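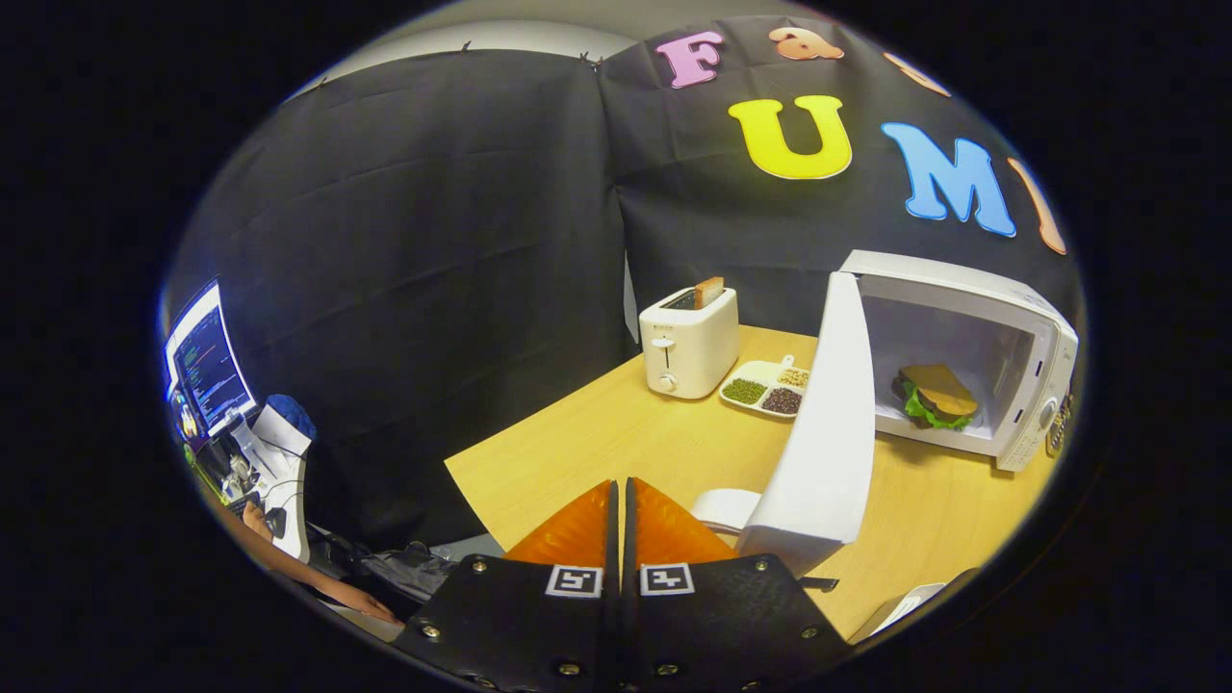 Wanted: people to make toast, repeatedly, for a robot's education

Nollness, demonstration team
Part-time, fixed term to the end of June, two posts
Reports to Kirsty Stubbs

The job

You will hold a gripper in your hand and do small kitchen jobs with it. Slice of bread out of the toaster. Sandwich out of the microwave. Door shut. Put it all back where it was and do it again. The gripper has two orange fingers and a camera, and it records how you moved so that a robot arm can later be taught to move the same way. The arm has no views of its own about toast and will copy whatever you do, including the bit where you dithered.

We need 4000 good demonstrations for the kitchen set, which we call Pulto for reasons lost to an old meeting. Each new starter is expected to reach 1000 before the end of the contract. This sounds like a lot. It is a lot. Most takes are short, and the kettle in the staff kitchen is a real one.

Most of the work is with the hand-held gripper. When you have got the hang of that, you will also spend time on Zekard, our remote-control station, where you steer the arm from a chair and find out how much you used to rely on having a wrist.

What a shift looks like

Shifts are 3 hours, starting at 9.30 or 1.30. You get a task card, set the table to match it, and start recording. The cards tell you what should move and what should stay put. They do not tell you how, and we would like to keep it that way, as two people will go for the same slice of bread from quite different angles and the robot should see both.

Between takes you move things a little: toaster further back, microwave door a bit less open, tray of beans round the other way. At the end of the shift you watch your takes at speed and mark the bad ones. A bad take is one where you dropped something and pretended you hadn't. Dropping something, picking it up and carrying on is a perfectly good take and we keep it.

You would suit this if you

can do the same thing forty times without inventing a quicker way by the twelfth
have steady hands, left or right
can be on your feet for most of a shift
will say so when a task card makes no sense
are at peace with picking lentils off a floor

No degree, no coding and no background in robots needed. Our best demonstrator so far came from cake decorating. Our worst was Cameron Kingi, who runs the software side and has asked for it to be noted that he has improved.

You would not suit this if you

want to build the robot. We do hire for that, on a separate page, with longer words.
expect to eat the sandwich. It is a toy, and has been in more hands than a bus rail.

Pay and the rest

Paid by the hour, at the same rate for training, setting up and clearing away. You are not paid by the take. We tried that for a fortnight and got a great many very fast, very poor sandwiches.

Breaks are paid too. The gripper is light for the first ten minutes and less so after that, so you will swap hands or swap jobs during the shift. If you have had trouble with your wrists or shoulders, tell us and we can talk about a lighter mix with more time on the remote station.

The camera on the gripper sees very wide and will often catch an arm, a sleeve or whoever is sitting at the next desk. You will be asked to sign a form about this. Please read it. Rings and watches come off before recording.

We are on the ground floor of the Nakpan building, step-free from the car park side. The front entrance has steps and a buzzer that does nothing.

How to apply

Send Kirsty a few lines on who you are and which shifts you could do. A CV is welcome but not required. Please add a short written account of how you take a slice of toast out of a toaster, from start to finish, leaving nothing out. There is no right answer, though "I just take it out" has not done well so far.

If we like your toast, we will ask you in for a paid trial of 2 hours. You will try both the hand gripper and the remote station, and you will be bad at the second one. Everybody gets a reply, and applications stay open until both posts are filled.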